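Laundry Claims, Looked At With One Eyebrow Up
Frequently asked questions, kept by Lizelle Pillay

Why does this page exist?
I ran the alterations counter in Zellcombe long enough to hear every promise ever printed on a detergent bottle. Customers kept asking me the same things, and I got tired of saying "I doubt it" without giving my reasons.

Do color-care detergents keep dark clothes dark?
A little, maybe. Most of them leave out the bleach and optical brighteners that ordinary powder has, and that does help. But you can also buy a plain detergent without brighteners for less money, and the back label will tell you. The word "color" on the front tells you very little. Friction and sun do plenty of fading that no liquid is going to stop.

Does vinegar set the dye?
No. I know your grandmother did it. Mine did too. Dye in store-bought cotton was fixed at the mill or it wasn't, and a cup of vinegar at home won't change that. Salt won't either. If a shirt bleeds, wash it alone until the water runs clear, or send it back.

Should I wash things inside out?
Yes. It's free and it works, so you won't see an ad for it.

What about fabric softener?
It coats the fibers. Some people like the feel. On towels it's a bad idea, on sportswear it's worse, and I have never seen it "renew" anything. Eero Jääskeläinen, who repairs washing machines and has scraped out more softener drawers than I care to picture, won't have it in his house.

Olive and army greens: why do they go gray?
Wear on the raised folds, mostly, plus detergent that never got rinsed out. Before you decide a green has faded, rinse it once with no soap at all and look at it again by a window. Bulbs are terrible for judging green.
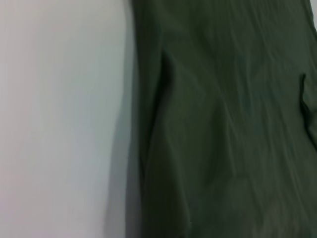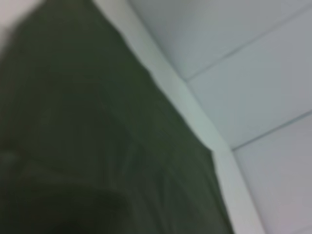
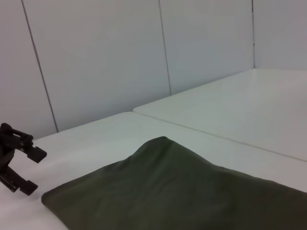
Dark olive-green material, most likely cloth, in all three.

Is there a product that brings the color back?
There is dye. Everything else sold for this purpose makes me suspicious. Brirkano sells a "revival rinse" and the leaflet says it was tested on 400 garments. Tested by whom, against what? I wrote and asked. I got a coupon.

Home dye does work on cotton and linen if you follow the packet. It will not take properly on polyester unless it's made for polyester, and the stitching is very often polyester, so expect the seams to stay the old shade.

Is the Arkus steamer worth having instead of an iron?
For hanging out creases in a jacket, fine. For a crisp shirt collar, no. The box says it "sanitizes," a word I'd want to see some numbers behind. I owned one for 2 winters and went back to the iron.

Do the short cycles clean anything?
They clean things that were nearly clean already. Mud, cooking oil and work clothes need the time. Don't stuff the drum, either. A short cycle with a full load mostly moves the dirt around.

Ruotsalainen sheets claim to replace detergent completely. Do they?
They are detergent, dried onto a sheet. Light to carry, handy for travel. I tried them on kitchen aprons for 8 washes and went back to powder because the grease marks were still there. Your aprons may be better behaved.

How often should jeans be washed?
When they're dirty. I don't believe in the freezer trick. Cold puts a lot of bacteria to sleep, and then you put the jeans on and warm them up again.

Can I send you a product to review?
You can, but I won't promise to be nice about it. Mail goes to PO Box 2633, Zellcombe. No perfume samples, please.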